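Folding table with marble pattern top, will a metal bowl scratch it?

Badawi_kitchen
Posted in Home & Furniture, May

Hi all, quick one. Got two of those square folding tables, black metal legs, glossy top with the pink and cream marble look and a thin red strip round the edge. Bought as a pair, 66 for both, used. Want to use them for mixing and serving when family comes over, our kitchen counter is tiny.

Problem is I only own stainless bowls. Big wide one and a smaller deep one that sits inside it. My aunt says metal on a glossy top = grey marks for life. My sister says she's being dramatic. No label on the tables so I can't look up what the top is made of.

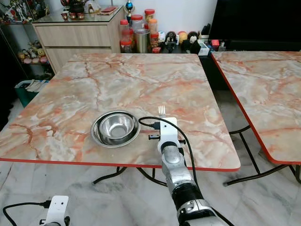
The two bowls on table no. 1, second table on the right

So do I need a cloth under everything? Or is it ok to just set the bowls down and be careful? Also the floor is tile, marble look too, and I'm wondering if the feet will slide when I stir somthing heavy. Dough mostly. Thanks!!

Rania Ait Ali
Had a similar pair for years, used them for every party. Setting a bowl down is fine. DRAGGING it is what does it, specially if there's a bit of salt or sugar under there. You get those fine hairline scratches, only show when light hits from the side but once you see them you see them.

What I do: damp dishcloth folded flat under the big bowl. Stops it spinning too. Wipe table first, every time. Grey marks are mostly metal rubbing off, not a real scratch, and on mine they came off with baking soda paste and a soft rag. Go easy and try it on a corner first bc we don't know what your top is. No scouring pads!! Forks and knives are worse than bowls imo, the tips. Put them on a plate.

For dough I'd mix on the table but knead on the counter, even if it's tiny. Folding legs wobble when you lean on them. Check the catches underneath are fully locked before you put weight on.

trallari40
just get a plastic tablecloth. done

Ralton J.
Cloth yes. About the feet, look at the bottoms. If the rubber caps are gone or worn hard it'll skate on tile. New ones are cheap at any hardware store, measure the tube accross the outside before you go, I bought the wrong size twice. Until then a square of non-slip drawer liner under each foot works ok. Pushing the table against a wall helps more than anything tho.

Badawi_kitchen
Thank you! Dishcloth it is. Will check the caps tonight, didn't even think of that.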